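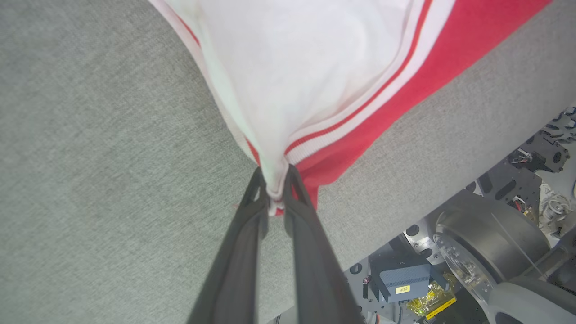

5 min read

Home | Projects | Updates | Partners | Contact

Garment handling project, progress note to Feltgate
September 12, 2022

Ilídio — you asked for something before the budget call so this is the short version, written the weekend after the open day while it's still fresh. Proper tables come with the quarterly. Sorry for the fragments.

Where we are

Open day is done. Held it at the Wokside unit, both bays, doors open from 10. We had 47 people through, against the 30-odd chairs we'd put out, so the late morning group stood. Mostly laundry and uniform rental people, a few from the college, two from the city's small business office who stayed longer than I expected and asked the best questions of the day (power draw, insurance, who gets called when it stops).

Your grant paid for the room, the printed handouts and the second set of fingers. Room and handouts came in under. Fingers came in over, $200, mostly shipping. I've moved it from the travel line, let me know if that's a problem.

What we showed

Three stations. First was the pick: garment laid out on the gray cover, gripper takes a fold, lifts, carries across, lays it down. Second was the same thing from a heap. Third was just a table with the old parts on it and Arben standing behind it, which turned out to be the busiest of the three. People like picking up parts.

The long black fingers are the ones we're staying with. They close on a gathered fold of cloth and don't need the collar or hem to be in any particular place. White with red trim is what we practiced on most through August — the striped ribbing gives the vision side something to find, and a solid red panel against white is about as easy as it gets. Worth saying plainly in the quarterly that easy colors are easy. Gray on gray is not. We did try one gray sweatshirt at the request of a visitor and it missed twice, then got it. I told the room why. Better they hear it from us.

Numbers, as far as I trust them

The plan said 2000 logged picks by the end of August. We passed that in the last week of the month, so that milestone can be ticked. Logs are on the shared drive, folder is named badly, will fix. I have not split them by garment type yet and you'll want that split before anyone quotes a success rate. Please don't quote one from the open day. Demo conditions, hand-placed shirts, good light.

The heap station was slower. It ran fine in the morning and then Arben stopped it for 15 minutes after lunch to re-seat a cable. Nobody left, he talked them thru what he was doing and a couple of people filmed it. Restarted clean. We lost one demo slot and merged two groups.

What visitors said

Going off the feedback cards and my own notes, so take it as it is:

Marar (the linen rental firm, they sent four) want to know about towels. Everyone wants to know about towels. We have done no towels.

Tornik's shop manager thinks the reach is fine but the cycle is too long for a day shift. She'd consider it for overnight sorting, where slow doesn't matter as much. That's a different pitch from the one in our proposal and I think we should talk about it.

Several people asked whether it snags or stretches knits. We've had no damage we can see but we haven't measured anything. Ribbed edges are where I'd expect trouble if there is going to be any. Arben wants to do a simple before-and-after, same garments, ruler and a flat table, nothing fancy. A week of his time.

One card just says "louder please." Fair. We need a mic for the next one.

Problems

Cable on the heap station, above. It's the second time. Replacement on order.

Cover on the work surface — we like the textured fabric, cloth doesn't slide around on it, but it picks up lint and by mid afternoon the dark garments were coming off it looking like a cat had slept on them. Need either a spare to swap or a lint roller and somebody to remember it.

Safety line on the floor was too close in bay two. People leaned. Moved it back a yard at lunch and it was fine after. Should of been there from the start, I signed off the layout so that's mine.

Staffing: it was two of us plus a student for the door. Too thin. If one of us is fixing something the other can't run two stations.

Next

Split the logs by garment. First.

Stretch check on the knits, Arben, starts once the cable is in.

Call with Marar about towels. I'd like you on it if you have the time, they will ask about money and I'd rather you answered.

Second visit day is in the plan for the winter. My view is smaller, invite only, people bring their own garments in a bag and we run whatever comes out. Riskier. More useful to you I think, and to them.

Gray garments. No date on this one. We need to look at the lighting before I promise anything.

Decisions I need from you

OK on the $200 move between lines.

Yes or no on the week for the stretch check, it isn't in the original plan.

Whether the overnight sorting idea counts as in scope or needs a change request. If it's a change request please send me the form, the link on your site goes to last year's.

Handouts left over, a full box. Can mail you some or keep them for winter. Arben Dimitriou has the sign-in sheet and will send the contacts to those who ticked the box, the rest we don't keep.

Contact the project office | Copyright 2022 Wokside | Back to top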